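寝室における衣類の仮置きと片付け手順に関する調査
ベッドランナー上の滞留を中心として

生活環境計画演習 最終報告書
報告者 Remigiusz Kwiatkowski
指導 Mehrangiz Kazemi
提出日 05/09/2021

概要

本報告は、寝室に持ち込まれた衣類がベッド上に仮置きされ、収納または洗濯に回されるまでの過程を調べたものである。Maruyama地区の17世帯に8日間の記録を依頼し、562点の衣類について、置かれた位置、置かれたときの状態、次の移動先を得た。仮置きの位置として最も多かったのはベッドの足側であり、足側にベッドランナーを敷いている世帯では、その範囲内に衣類が集中した。後半では、この傾向を前提とした片付け手順を作成し、模擬寝室で試行した結果を述べる。

1. 背景

住宅の収納計画では、衣類の置き場所として洋服だんす、クローゼット、洗濯かごの位置と容量が検討される。一方、着用後で洗濯するか決まっていない衣類や、取り込んだがまだ畳んでいない衣類の置き場所は、計画の対象から外れることが多い。演習の前半で行った予備的な聞き取りでは、これらの衣類の行き先として椅子の背、ドアの取っ手、ベッドの上が挙がった。

ベッドの上は面積が広く、腰をかがめずに手が届く。就寝時には必ず空けなければならないため、滞留時間に上限がある点が椅子と異なる。この上限が片付けを促すのか、それとも別の場所への移し替えを生むだけなのかを確かめることが、本調査の出発点である。

ベッドランナーは、ベッドの足側に横方向に掛ける帯状の布である。もともとは宿泊施設で、靴を履いたまま、あるいは外出着のまま腰掛ける客から寝具を保護する目的で使われてきたとされる。家庭では装飾として扱われるが、仮置き面としての働きについて述べた資料は、演習で参照できた範囲には見当たらなかった。

2. 用語

仮置き:衣類を、最終的な収納場所でも洗濯用の容器でもない場所に、手を離した状態で置くこと。
滞留:仮置きの状態が続くこと。記録では置いた時刻から動かした時刻までを滞留時間とした。
移し替え:仮置きの衣類を別の仮置き場所へ動かすこと。収納や洗濯への移動は含まない。
足側:ベッド上面を長手方向に二等分したときの、ヘッドボードから遠い側。
山:複数の衣類が接触または重なり合い、境界が一見して分かりにくくなった状態。

3. 調査方法

3.1 対象

Maruyama地区の集合住宅に住む17世帯を対象とした。いずれも寝室にベッドを置いており、布団のみを使う世帯は含まない。世帯の構成は単身と二人暮らしである。乳幼児のいる世帯は、衣類の発生量が大きく異なると考えられたため除外した。

3.2 記録の方法

記録には、演習で作成した記入用紙Kundleyを用いた。Kundleyは一枚に一日分を記入する様式で、上段にベッド上面の略図、下段に記入欄がある。記入者は衣類を置くたびに略図へ印を付け、下段に種別、状態、時刻を書く。動かしたときは同じ行に時刻と移動先を追記する。

記録期間は各世帯とも連続した8日間とした。初日は様式に慣れるための日とせず、最終日まで同じ基準で集計に含めた。外泊で記録が途切れた場合は、帰宅後に不足した日数を追加した。

3.3 分類

衣類の状態は次の5区分とした。

洗濯済みで畳んだもの
洗濯済みで畳んでいないもの
着用後で再び着る予定のもの
着用後で洗濯する予定のもの
着用後で扱いが未定のもの

区分は記入者の申告による。同じ衣類が期間中に再びベッドに置かれた場合は、別の一点として数えた。上記の562点は、この数え方による延べ数である。靴下は左右一組を一点とした。

4. 結果

4.1 置かれた位置

仮置きの位置は足側に偏った。頭側に置かれた衣類の多くは寝間着で、枕の上または掛け布団の下に入れられていた。寝間着を除くと、頭側への仮置きは少数にとどまる。

足側の中での分布は、ベッドランナーの有無で差が出た。ランナーのない世帯では、寝室の入口に近い縁に沿って印が並び、中央に印が付くことは少ない。ランナーのある世帯では印が幅方向の中央寄りに集まり、ランナーの外に置かれた衣類は少なかった。はみ出した事例の大半は、コートなど丈の長いものである。

白い掛け布団に色の異なるランナーを組み合わせている世帯では、略図の印がランナーの輪郭内にほぼ収まった。掛け布団とランナーが同系色の世帯では、この傾向が弱い。ただし後者に該当する世帯は少なく、色の差による影響と断定することはできない。

4.2 状態と滞留時間

滞留時間が最も短かったのは、洗濯済みで畳んだ衣類である。畳む作業をベッドの上で行い、終わり次第しまう世帯が多かった。次いで短いのは洗濯する予定のもので、入浴の前後にまとめて運ばれている。

最も長かったのは扱いが未定のものである。この区分の衣類は就寝直前まで残り、その後は椅子や床へ移し替えられる例が目立った。翌朝に再びベッドへ戻された記録もあり、同一の上着が期間を通じて椅子とベッドの間を往復した世帯があった。就寝による上限は滞留を区切るが、未定の衣類については片付けを完了させる働きを持たないと考えられる。

4.3 山の形成

記入欄の備考には、山になった旨の記述が繰り返し現れた。最初の一点が丸まった状態で置かれると、次の衣類も畳まれずに隣か上へ置かれる。反対に、最初の一点が畳まれていた場合、次の衣類も平らに置かれることが多かった。

山の中では、洗濯済みのものと着用後のものが混在する例があった。この場合、記入者は洗濯済みのものも含めて洗濯に回す傾向があり、備考には「判別が面倒」「においで確かめたが分からない」といった記述がある。山の形成は、洗濯量の増加にもつながる可能性がある。

色の濃い衣類と淡い衣類が同じ山にあるときは、洗濯機の前で仕分けをやり直すことになる。新しい濃色の衣類については、湿った淡色の衣類と接触させないよう注意が必要である。この点は調査の対象ではないが、手順の作成時に考慮した。

5. 片付け手順の作成

5.1 方針

仮置きそのものを禁止する手順は採らなかった。予備的な聞き取りの段階で、仮置きをやめるよう努めた経験のある回答者が複数おり、いずれも続かなかったと答えたためである。本手順では、仮置きの範囲をランナー上に限定し、就寝前に一度だけ仕分けを行うこととした。

5.2 手順

(1)衣類はランナーの上に置き、掛け布団や枕には載せない。
(2)就寝前に、山の上から一点ずつ取り上げる。山全体を抱えて動かさない。
(3)取り上げた衣類の両肩または腰部分を持ち、一度振って形を戻す。
(4)洗濯するものは洗濯かごへ入れる。濃色と淡色はこの時点で分ける。
(5)収納するものはランナー上で畳み、畳んだ側を手前に向けて重ねる。
(6)再び着るものは吊り具に掛ける。
(7)扱いが決まらないものは洗濯に回す。
(8)ランナーの折れとずれを直す。

(7)は、4.2で述べた往復を断つための規則である。毛や革など家庭で洗えない素材は例外とし、吊り具に掛けて風を通す。

5.3 畳み寸法

収納には引き出しユニットGonduraを想定した。シャツ類は縦に三つ折りとし、裾から丸めずに二つ折りを繰り返して、引き出しの深さに立てて収まる高さにそろえる。下衣は股上の出る部分を内側に折り込み、長方形にしてから同じ高さまで折る。ランナーに縁と平行なステッチがある場合、その線に衣類の端を合わせると、折り幅をそろえる目安になる。

6. 模擬寝室での試行

6.1 設営

実習棟の一室に模擬寝室を設けた。ベッドは大型で、壁側に布張りの背の高いヘッドボードが付く。寝具は白い掛け布団、枕、灰色のランナーで構成し、ランナーは足側に広げて前面に垂らした。ランナーは寝具ブランドNemisの既製品で、丸洗いができる。試行に用いた衣類は、区別がつきやすいよう黒、白、赤橙色を基本の組とし、畳まずに寄せて置いた状態を開始条件とした。

6.2 実施

受講生が交代で手順を行い、報告者が所作を書き取った。口頭の指示は開始時のみとし、途中の質問には手順書を見るよう答えた。各自が二度ずつ行い、一度目と二度目の間に休憩を入れた。

6.3 観察された問題

手順(2)では、一点だけを取り上げたつもりで、下の衣類を引きずる例があった。軽い衣類が重い衣類の下に半ば入り込んでいると起こりやすい。山を横に軽くほぐしてから取り上げるよう書き改めたところ、二度目の試行では減少した。

手順(5)では、ランナー自体が衣類とともにずれることがあった。掛け布団の表面が滑りやすく、畳む際に手前へ引く力が加わるためである。ランナーの前面の垂れをマットレスの下へ挟み込むとずれは抑えられたが、見た目を理由に好まない受講生がいた。裏面に滑り止めの付いた布を使う方法は、今回試していない。

手順(8)は省略されることが多かった。終了の合図としての意味を手順書に明記していなかったことが一因と考える。改訂版では(8)を独立した見出しとし、手順書の末尾に大きく記した。

6.4 作業姿勢

ベッド上面は一般の作業台より低く、畳む作業が続くと前屈の姿勢になる。衣類が少ない場合は問題とならなかったが、かご一杯の洗濯物を扱う場面では、床に膝をつく、あるいはベッドの縁に腰掛ける受講生が現れた。腰掛けた場合は体をひねって畳むことになり、折り幅が不ぞろいになりやすい。多量の洗濯物はダイニングテーブルなど高さのある面で畳み、寝室へは畳んだ状態で運ぶほうが適当である。

7. 考察

調査と試行から、ランナーは衣類の置き場所を示す境界として働いていると考えられる。境界があることで、衣類が寝具全体に散らばることは抑えられた。ただし、境界の内側でどのように置かれるかは最初の一点の状態に左右され、ランナーを敷くだけでは山の形成を防げない。

衛生面では、着用後の衣類が掛け布団に直接触れる機会が減る点に利点がある。その分、ランナーは汚れを受けるため、掛け布団カバーと同じ頻度で洗う必要がある。装飾用として販売されているものには水洗いできない製品も多く、仮置き面として使うのであれば洗濯表示を購入時に確認すべきである。

指導のKazemi氏からは、ランナーのある世帯はもともと寝室の整頓に関心が高く、位置の集中はその関心を反映しているだけではないかとの指摘を受けた。本調査の設計では、この可能性を排除できない。同じ世帯にランナーのある期間とない期間を設けて比較する必要がある。

8. 調査の限界

記録は自己申告であり、記入することで行動が変わった可能性がある。実際、備考に「書くのが手間なので直接しまった」と記した世帯があった。記録期間は夏季に限られ、コートや厚手の上着の点数が少ない。冬季の傾向を見るため、12月に同じ様式で再度の記録を行うことが望ましい。

滞留時間は、記入漏れのある行を除いて比較した。漏れは移動時刻の欄に多く、特に就寝前の移動で目立つ。Kundleyの様式では置いた時刻と動かした時刻の欄が離れており、これが漏れを招いたと考えられる。次版では両欄を隣接させる。

9. 今後の作業

滑り止め付きのランナーを用いた再試行、記入用紙の改訂、冬季記録の順に進める。未定の衣類を洗濯に回す規則については、洗濯量と生地の傷みの両面から妥当性を検討する。吊り具の位置をベッドから手の届く範囲に置いた場合の比較も、模擬寝室で実施する予定である。
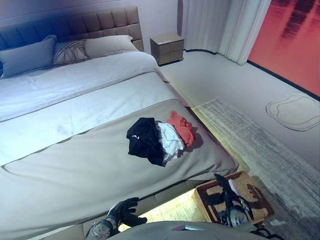 ベッドの上に仮置きした衣類は、どの順に片付けるのがよいですか。

山の上にあるものから一点ずつ取り上げ、まず洗濯するものを濃色と淡色に分けて洗濯かごへ移します。残ったものは畳むか吊り具に掛け、扱いが決まらないものは、家庭で洗えない素材を除いて洗濯に回します。最後にランナーの折れとずれを直します。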